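Tuswood School of Interior Studies
Student Project Report
Table Surfaces and Serving Pieces in a Shared Dining Room
Submitted by Nele Hellwig and Timo Gerlach
25/05/2026

14 shares 10 comments

1. Purpose

The project examined how the surface of a dining table affects the way small serving pieces are seen and used. The shared dining room at the Giltitz residence was selected for the study. It serves 16 residents, and its furniture was due for review at the end of the term. The authors were asked to recommend one tabletop finish and one set of trays and mats for daily use.

2. Method

Two finishes were compared: a plain matte gray and a white finish with a fine wood-grain texture. Each was placed under the same ceiling lights and laid with the same pieces. Residents were invited to take a meal at each table and to fill in a short form on glare, ease of cleaning and general appearance. Meals were served over a period of 10 days in May.

The trays were chosen from stock already held by the residence. Woven mats were added at the suggestion of the residents, several of whom had complained that bowls slid about on bare plastic. No new pieces were bought for the first stage.

3. The white finish

The white finish was preferred by most of those who returned the form. It was described as clean and bright, and as making the room feel larger. Its wood grain is light gray and very fine, so that from a seated position the table reads as almost plain white. The main objection concerned reflection. Under strong light the surface takes on a glossy sheen, with pale streaks that some residents found tiring during long meals.

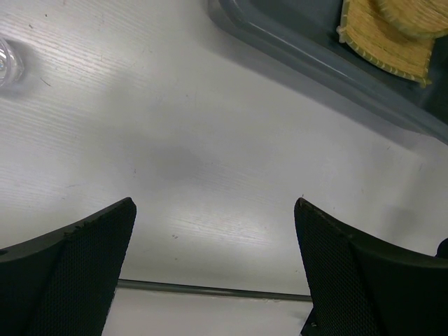 Figure 1. White tabletop with gray-blue tray and woven straw mat.

The gray-blue tray stood out well against the white. The raised, rounded rim was judged useful, as it gives a clear edge to hold and keeps small spills inside. The rim is also glossy and catches the light in the same way as the table, although this drew few comments. The darker slate gray of the interior was considered practical for a dining room in constant use.

The golden-yellow mat was the piece most often mentioned by name on the forms. Residents liked the warm color beside the cooler gray and white. The fringed border was less successful – it is slightly frayed, and the kitchen staff expressed concern that loose fibers would collect crumbs. A mat with a bound edge was requested by two respondents.

4. Cost

The sum set aside for the room was 1072 euros. Refinishing the tables would take up the larger part of it. The authors therefore propose that the existing trays be kept and that only the mats be replaced. A quotation for bound mats was requested from Lenz in Vumberg and had not been received when this report was prepared.

5. Recommendations

The authors recommend the white wood-grain finish for all tables in the dining room. A lower-gloss version should be requested if the supplier is able to offer one. Lighting directly over the tables should be reduced during evening meals – the present fittings allow this without rewiring.

The gray-blue trays should remain in use. Straw mats of the same color should be kept, with a bound edge in place of the fringe. A second set of forms should be handed out after the first month of use and the results passed to the residence office.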